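Recording Chores for the Bedroom Set: Your Questions

4 min read

I run the bedroom recordings for the Lurar project, and the same questions keep landing in my inbox. I last went through these answers on 22nd January.

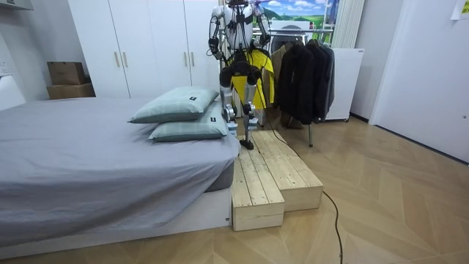

What counts as one example?

One try at one chore, start to finish. For the clothes chore, that means we hit record before the robot touches the garment and stop once it has let go and its arms are back at rest. If you stop early because you can see it's going well, the learning system never sees what "done" looks like, and then you get a policy that hangs on to a shirt forever. (Ask me how many evenings that cost me in September.)

How many do you need per chore?

We aim for 100 good ones for each chore in each room layout. Our first clothes policy was trained on 53 and it kind of worked, as long as the shirt was yellow and you didn't move the rack. So now we go to 100 and mix things up a lot more along the way.

Mix what up, exactly?

Start with the garment. Swap it every few tries – something bright, something dark, a shirt, a heavy jacket. Shove the pillows around on the bed. Slide the hangers along the rail. Please don't move the bed or the wardrobe, though! That's a new layout and it needs its own folder.

Why is the robot up on a wooden step?

Height, mostly. Working from the step gives us a different reach down to the bed and across to the rack, and we want those arm positions in the set. It's a plain pine thing with gaps between the boards, so check both feet before you start and don't let a toe end up halfway over an edge.

Do I throw away the bad tries?

No, and I'm begging you. Tag them. A dropped shirt that gets picked back up is gold, and it goes in as "recovered." A dropped shirt that stays on the floor is "failed." The only ones I delete are tries where a person walks through or the recording is missing a chunk.

What do I do with the cables?

Before each try, look at where the cable runs across the floor and make sure there's slack. Keep it to the side you're not walking on. If it's snagged on the step, pause, fix it and start a fresh example. Don't fix it halfway through and carry on, I can always tell from the joint readings.

How long is a shift?

We do 22 tries and then take a break, and I don't allow more than 2 of those blocks per operator per day. Tired people make jerky movements, and the system happily learns every jerk. If your hands feel clumsy, stop sooner.

What do Arkari and Yensuk do?

Arkari is the recorder. It saves the camera and joint data together and gives you the little box where you type your tags. Yensuk is the checker that runs overnight and flags anything odd, like an arm that freezes or two clocks that drift apart. If Yensuk flags one of yours, watch it once before you argue with it – I lose that argument most of the time.

Can I use my own clothes?

Sure, as long as you don't mind them getting stretched. Skip anything with long loose strings or beads, they catch in the fingers. Zippers are fine.

Can I get the data for my own work?

The tagged examples go out in the Drerkus release, along with the failed ones. Raw recordings stay with us for now.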